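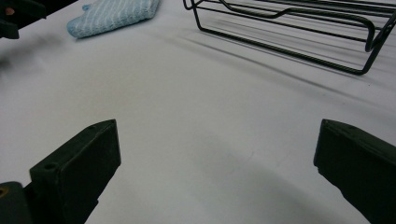 White tabletop, smooth and matte.

Keeping a White Table White

White tops show everything, so wipe as you go. A damp cloth with a drop of dish soap takes care of most marks. Go over it again with plain water, then dry it with a towel. Soap left behind turns into a dull film that grabs dust.

Coffee and tea rings: mix baking soda and water to a paste, spread it on the ring and leave it 13 minutes. Wipe off without scrubbing.

Ballpoint: rubbing alcohol on a cotton ball. Test it underneath the table first. Dab, and switch to a clean side often or you will spread the ink.

Crayon: warm it with a hair dryer on low, then wipe with a paper towel.

Sticker glue: cooking oil, two minutes, then soap and water.

Skip scouring powder and the green side of the sponge. Both leave fine scratches that hold dirt, and you can't get them out again.

For craft days, put down paper and tape it under the edge. Change it when paint soaks through. Felt pads under lamps and vases are worth buying. Check them in October when the windows get shut and you start using the table more.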